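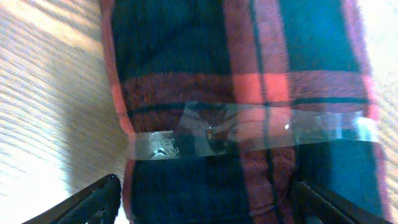
Plaid flannel, navy and dark green with red bands

Clarow Plaid Flannel and Storage Bin Set

The Clarow set pairs brushed plaid flannel garments with dark drawcord garments and a clear bin to keep them in. Hurnura sells it as one item, made up for cabins, guest rooms and shared houses where spare warm clothes need to stay in one place.

The flannel is a soft twill check. It rolls or folds into a thick bundle and can go on a shelf without the bin. The dark garments are plain and matte, with a thin cord. 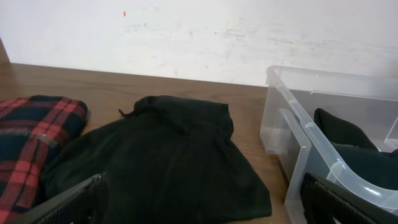 Folding and packing

Lay each garment flat on a table and smooth it toward the hem. Fold the sleeves in, then fold up from the bottom. Tuck the cord inside before the last fold — it catches on the rim otherwise. Put the dark garments in first and the plaid on top.
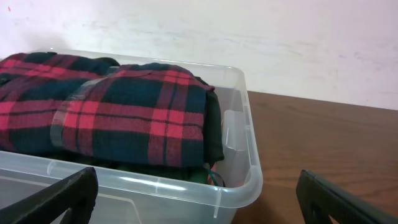 Grażyna Adamczyk writes that she keeps the plaid on top all winter and swaps the order in June, and that she would like a deeper bin.

A deeper bin is listed separately under the name Kasent. It takes the same folded garments with more room above them.

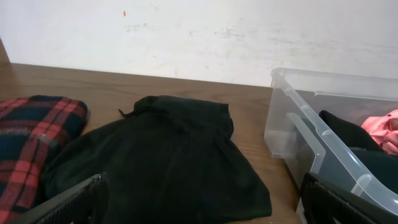 Wash dark and plaid pieces apart the first time. Use cool water and a low dryer setting, and let everything dry fully before it goes back in the bin. Wipe the bin with a damp cloth — no scouring pads.

Item number: 191
Supplied by: Dudek
Page updated: 2019-04-02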